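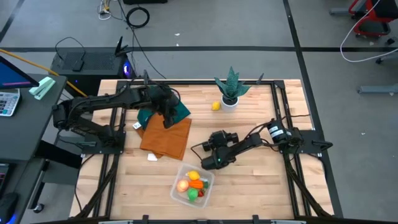
*The pair on their table, the morning of the budget.*

I wanted the second table so badly I had written the request before breakfast! Bitari had given us 194 hours on the old one, and Garrido wanted the total by February.

So I walked around it with my notebook, pricing everything. Arms, two. Cloths, one green, one orange (cheap, lovely). Toy fruit, cheaper still.

"And clear bins," I told the office phone. "Big ones. Skerkico has them at 20 each."

"How many?" asked Borkireck, who only ever spoke to us by phone.

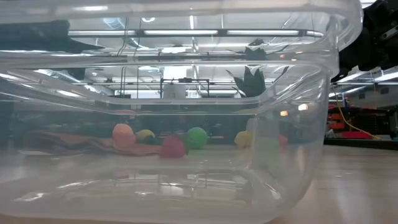
## The second column

Spare grippers came to 807, and I wrote it down with a flourish. Then cables, then a lamp, then a lemon, because I loved the lemon.
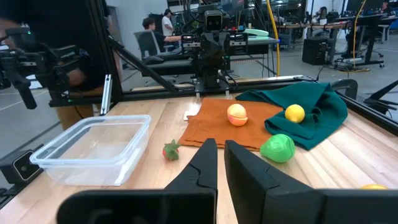

"You've put down a lemon," said the phone.

"It's under training materials."

There was a long rustle of paper. Then Borkireck asked if I'd like a spare, and I added another line.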